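Heat from the Creek Side: A Talk with Lalit Pant
July 27, 2024

Lalit Pant has been up since before five, and he pours the coffee as if he has the whole morning to give away. He runs Rarkar, the small district heating company that keeps 400 homes and the public pool in Kostero warm through the winter, and he has agreed to talk about why he is giving up natural gas for wood chips.

"I grew up with a wood stove, so people think I'm being sentimental," he says, laughing. "My wife thinks so too! But I've spent 15 years paying gas bills on behalf of my neighbors, and you get tired of opening those envelopes, you really do."

The new boiler, built by Sachdeva, is due to be lit in February. It will burn chips from sawmill leftovers and from thinning work in the hills north of town, all of it hauled in from within 53 miles. Pant drew that line himself on a paper map, and he is a little proud of it. 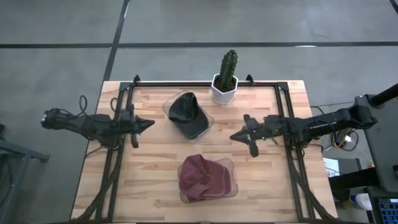 What happens if the mills have a slow year and the leftovers run short?

"We keep two weeks of chips under cover, and the old gas boiler stays hooked up as a backup," Pant says. "I'd rather burn gas for a few days than send a truck halfway across the state for wood. That would spoil the whole idea, and the diesel would cost me a fortune besides."

Moisture is the subject that really gets him going. Wet chips burn poorly and smoke more, and a load that looks fine on top can be soaked in the middle, so every delivery gets sampled before it is paid for. He once turned away a truck from his own cousin, and Thanksgiving was a bit quiet that year.

The forest side of things belongs to Belmiro Leitão, a forester with the consulting firm Kodex, who walks the thinning sites before and after the crews come through. He joined us for the second pot of coffee and was more careful with his words.

"There's a way to do this badly," Leitão says. "If someone starts cutting good standing trees to feed a boiler, I'll be the first one to complain. Lalit knows that. It's in the contract that I can stop a delivery, and I've told him I would." 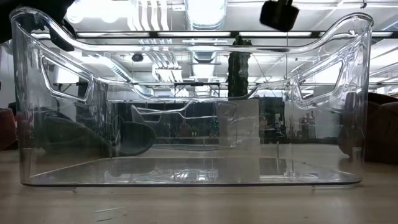
He has also asked that some of the branches and tops be left on the ground at every site, for the soil and for whatever lives in it. Pant grumbled over that at first, seeing good fuel lying there, but he has come around, mostly after a long wet walk with Leitão last spring that both men still bring up.

As for the bills, Pant won't promise anyone a lower one in the first winter. The loan on the boiler has to be paid, and he would like to see a full heating season before he talks about rates. "Ask me again when the snow's gone," he says, and gets up to see if there is any cake left.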